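Godurton Shared Workshop
Learning pages for younger visitors

How is a pair of robot arms built and taught?

The Godurton Shared Workshop is a large room where people who like making things may use the same benches, tools and computers. Members pay a small fee and agree to follow the workshop rules. Some of them repair bicycles or make furniture. Others build machines. This page is about one of the machine projects, which is called Drorarier. It is intended for readers aged eight to twelve, and adults are welcome to read it with them.

What is Drorarier for?

Drorarier is a table with two robot arms fixed to it. The members who work on it would like the arms to pick up small packets of food and move them from one container to another. A person can do this while talking or thinking about something else. A robot arm needs a great deal of help before it can do the same, and the project is a good way of learning why.

Building the table

A robot arm needs something firm to stand on. When an arm swings quickly, it pushes against whatever is holding it, in the same way that a rowing boat rocks when somebody stands up in it. If the table shook, the fingers at the end of the arm would shake too and would miss the thing they were reaching for.

The members therefore began with the frame. They used lengths of aluminium, a light metal that does not rust as iron does. Each length has grooves along its sides, so that a bracket can be slid to the correct place and then tightened. The frame of the Drorarier table is held together by 42 bolts, and every one of them is checked in August, when the workshop has its yearly inspection. A wooden top was laid over the metal, and the arms were mounted one on each side, facing inwards so that both can reach the middle.
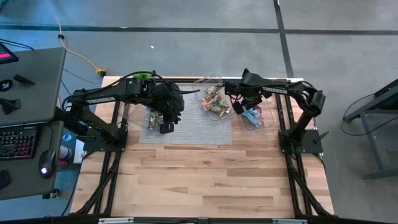
The two arms at their table, with three clear bins of wrapped snacks on a grey mat.

What are the parts of an arm called?

Many of the words are borrowed from the human body. The part fixed to the table is the base. Above it come the shoulder, the elbow and the wrist. The long stiff pieces between them are called links, and they do the work that bones do in a person. The places where the arm bends or turns are called joints, and inside each joint is a motor.

At the end of the wrist is the gripper. It has two fingers, which move towards each other to hold an object and apart to let it go. Two fingers may seem very few. Try picking up a pencil, a sock and a biscuit with only your thumb and one finger, and you will find that quite a lot can be done.

Cables run along each arm. Some carry electricity to the motors and others carry messages. A cable must be long enough to let the arm stretch and short enough to stay out of the way of the fingers. Mr De Smet, who looks after the electrical work, moves every new arm slowly through all its positions by hand before he fastens the last cable.

Why practise with snacks?

Wrapped snacks are useful for practice. They are light, and they seldom break when they are dropped. They are also surprisingly difficult. A wrapper can be slippery and shiny, it can crumple, and it may look much larger than the food inside it. When many packets lie in a heap, one may cover half of another, and the computer has to work out where the first ends and the second begins.

Clear bins bring a difficulty of their own. People know that a see-through wall is still a wall. A computer looking through a camera may find the edge hard to notice, and a gripper that is lowered in the wrong place will knock against it.

How does the robot learn?

One method is to show it. A member guides the arms through the whole task while the computer stores the position of every joint and the pictures from the cameras. The member then does it again, with the packets in different places. The Drorarier group has stored over 500 of these lessons. A program called Hada, written by the members themselves, looks for what the lessons have in common and uses this to decide how the arms should move next.

Ms Laimutė Lapiņa, who leads the group, asks new members to guide the arms slowly and to leave their mistakes in. If a packet slips, they are to pick it up again in the ordinary way, so that the computer stores that as well.
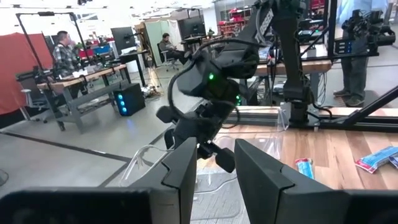 A robot's view of its work changes a great deal with the position of the camera. A camera high above the table can take in all the bins together, which helps with choosing where to go. A camera close to the gripper is better for the last few centimetres, when the fingers have to close on one packet. It has drawbacks too. The robot's own black fingers take up a large part of what can be seen, and the remainder may include things that have nothing to do with the task, such as people sitting in their chairs across the room. Hada has to learn that the blue and white packet on the wooden table matters and that the man in the checked shirt at the long bench does not. When the arm turns, all of this moves through the picture at once, and the program must keep track of the packet while it does.

Staying safe

Robot arms can pinch, and they do not feel sorry for anybody. The following rules apply to all visitors, including adults.

Keep your hands away from the table when the arms are switched on.
Tie back long hair and tuck in scarves and cords.
Step over cables. Do not pull them.
Ask before touching anything on a bench.
Do not eat the practice snacks. They have been dropped many times.

Something to try at home

You will need a friend, a scarf, a bowl and a few wrapped sweets. Put the sweets on a table and the bowl beside them. One person is the robot and wears the scarf over the eyes. The other person gives instructions, one at a time: left, right, forwards, back, down, close, open. Count how many instructions are needed to put one sweet in the bowl. Then change places and see whether the number becomes smaller.

Page last checked: 10/26/23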